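Caring for a butcher-block benchtop: oiling, mats and plastic mixing bowls

Posted 10 Jun 2021 in Kitchen Surfaces

Scope

These instructions cover solid timber butcher-block tops with an oil finish. They do not apply to lacquered or polyurethane-coated tops, which need only a damp cloth. If you are unsure which you have, put a drop of water on a clean spot and leave it for ten minutes. On an oiled top in need of attention the wood darkens under the drop. On a sealed top the drop sits there unchanged.

What you need

Food-grade mineral oil, 200 mL
Sandpaper, 180 and 240 grit
A cork sanding block
Lint-free cotton cloths
Mild dish soap
White vinegar
A flat mat, large enough to work on with a margin on all sides of the bowl

Mineral oil from the chemist is fine. We used the Dretora board oil for the top in our own kitchen, mostly out of habit. Do not use olive or canola oil. Both go rancid in the grain and the smell is difficult to remove.

Step 1: Clean

Clear the top completely. Wash with warm water and a small amount of dish soap, working along the grain. Wipe off with a second cloth wrung out in clean water. For stale odours, follow with equal parts vinegar and water, then wipe again. Dry with a towel and leave overnight. Oil applied to damp timber goes on unevenly.

Step 2: Sand

Skip this step if the surface is smooth and free of stains. Otherwise sand with 180 grit, then 240, always along the grain. Keep the block flat. Sanding one stain hard with your fingertips leaves a hollow that will show in low light and hold water. Feather the work out past the mark by a hand's width in each direction. Vacuum, then wipe with a barely damp cloth and let it dry.

Step 3: Oil

Pour a thin line of oil down the length of the top and spread it with a folded cloth. Include the edges and any end grain, which will take more than the face. Leave for 28 minutes if you are timing it by our kitchen clock; anything near half an hour will do. Wipe off all the excess. Repeat the next day. A new or freshly sanded top needs four coats, an older one usually two.

Lay used cloths flat outdoors to dry before you throw them out.

Step 4: Set up the mat and bowl

Timber takes most of its wear in one place, normally where the mixing gets done. A mat spreads that wear and stops the bowl from sliding. Lay it lengthwise along the bench and set the bowl in the middle, with the base fully on the mat. A fairly deep bowl with a rolled rim is easier to hold steady with one hand while the other stirs.

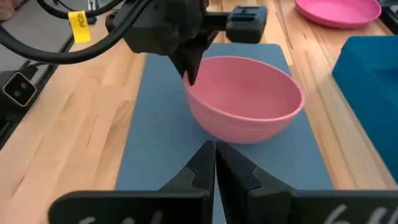

Troninine commented that a mat left down for weeks had given them a pale rectangle on an oiled maple top, and asked whether more oil would even it out. It will help a little. Colour change under a mat comes mainly from light, so lift the mat after each session and store it elsewhere. With the whole top exposed, the difference fades over a few months. Sanding speeds this up but is seldom worth the dust.

Lifting the mat also lets trapped moisture escape. Check the underside for water and flour paste before it goes back down. Flour paste dries hard and scratches the finish when the mat is moved.

Step 5: Clean the bowl

Plastic bowls hold grease more stubbornly than glass or steel. Wash in hot water with soap, paying attention to the rim and to any ridges on the outer wall, where batter collects. For staining from beet or tomato, spread a paste of baking soda and water inside, leave for an hour and rinse. Avoid scouring pads, as the scratches hold colour.

Upkeep

Re-oil when the water drop test shows darkening. In January, with dry indoor heating, check the top every two weeks. For the rest of the year monthly is enough. Wipe up spills right away and keep hot pots on a trivet.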